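Workshop notebook, ring and ropes, July

Started just after eight with the kettle on and the big door open, and I did mean to get straight to the turnbuckles, but then Tomoyo Hayashi rang about the Clorham card and that was the first hour gone (a good hour, mind you, she tells a story better than anyone on the circuit). The long and short of it is that the tag match is now going on last, the Reltbridge lads are up against the Flamley pair, and she would like the ropes a shade tighter than we had them in spring. Her feeling is that the younger ones are bouncing off too deep and coming back late for the clothesline. Having watched it from the second row I'm inclined to agree with her!

So, ropes. Top rope has been off, re-taped and put back on. I used the Hollmann tape in red for the top and kept the old white for the middle and bottom, partly for looks and partly to use up the roll. The middle rope still has a soft spot near the blue corner where the core feels thin when you squeeze it. I've tied a bit of string there so whoever is in next can find it. Please leave the string on until Arne has had a feel as well.

(Arne Heitmann, I should say. Arne Schwerdtfeger is away with the juniors until the end of the month, and I know we had a muddle over this with the bell.)

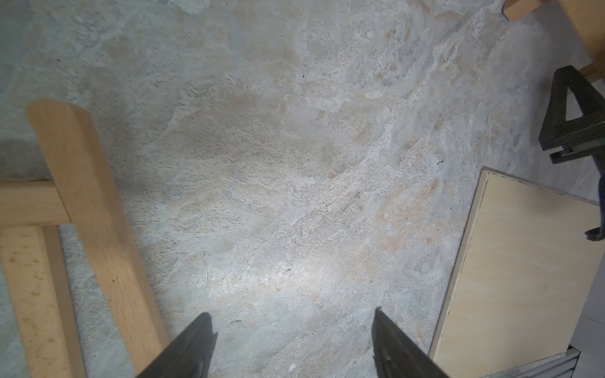
Floor, bare concrete.

Corner pads next. Two of the four are fine and only wanted a wipe. The other two have split along the seam, the same seam as last year, so I've unpicked them and will sew them again by hand with the waxed thread, going over twice this time. Britta Haberkorn has offered her machine, bless her, but I don't think it would get through three layers of vinyl and I'd hate to be the one who broke it.

I also had a long think about the mat. We put the canvas on dry last time and it went baggy by the semi-final, and poor Roswitha Reuter caught her boot in a fold right in the middle of a hip toss. She landed it beautifully all the same and went on to win with the backbreaker, but it gave me a turn. I'd like to lace it from the middle of each side outwards, pulling both ends together, and then go round again an hour before doors. It means someone being there early. I'll do it myself if I can have a lift. 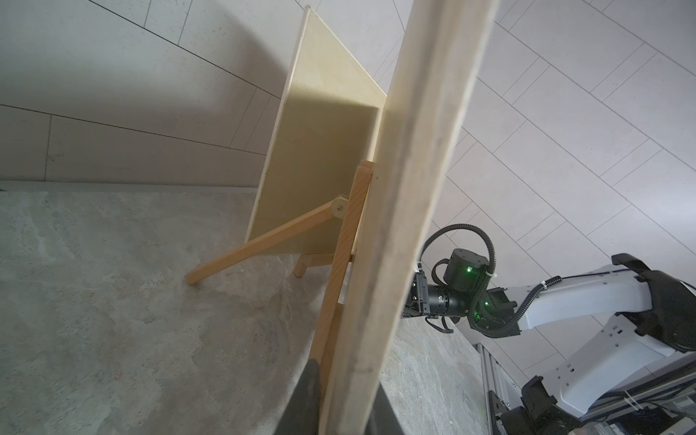
Plank, and the board on its stand.

Money, briefly: the ring fund can stretch to up to 4,000 this season, and I'd sooner see most of it go on new rope cores than on another set of lights. We can argue about that over a pie.

Still to do: grease the turnbuckles, find the spare hook, ask Tomoyo whether the ladies' title match is two falls or one, as it changes when I can nip in to check the tension. Bell is in the van, under the blankets.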